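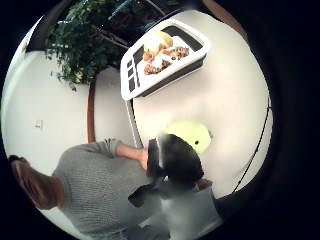
The tabletop through the wide lens, with the tray of baked goods and the green object near the gripper.

Thảo Phùng started on the hand-held gripper in July, at one end of a shared workshop bench, and she is now on version 2. The job she picked for it is clearing and sorting food and small soft objects on a table at home.

"The lens was the first decision," she says. "A normal one sees the fingers or the table. I wanted both, and the price is that every straight line near the rim comes out as an arc."

She corrects for the curve in software. The first calibration used 68 stills of a printed grid and left the edges too far off to use. The second used 142, most of them shot with the grid pushed out toward the rim, and that set is still in service.

The fingers are driven by a Skornier servo through a short linkage. Phùng printed the linkage four times before the backlash came down to a level she would accept. The control board is a Molirico, mounted behind the grip with two screws and a strip of foam.

"Bread is harder than blocks," she says. "A crust gives a little and then it cracks. I close on motor current and stop early. If it slips, I go again."

Her target is 500 recorded grasps before she changes any hardware. Each one is logged with finger width, current and a time stamp, and she throws out any run where the clock on the board and the clock on the video disagree.

Pale surfaces still give trouble. White on white leaves the tracker few corners to hold, so she likes to have something leafy or strongly colored in view. "A plant is good - lots of detail, and it stays put."

The next change is a lighter housing. She has drawn it with the lens set further back from the fingers, and the part is waiting for time on the workshop printer.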